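Drovell Trade Desk
Progress report to the Berkthorpe Export Fund, period to December

Of the 3000 delivery bicycles financed under the Estdale credit line, 2130 have left the port and were accepted by the buyer. The rest waits for an import permit, which we expect in the next quarter. The first repayment arrived in full. Courtois, our shipping agent, raised its rate in October, so freight is now 3 percent over budget. We cover this from the reserve and do not ask for more money. The repayment term stays at 18 months. We kindly ask the Fund to confirm the new delivery schedule.
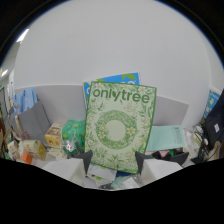
Board with leaf wreath and the word "onlytree"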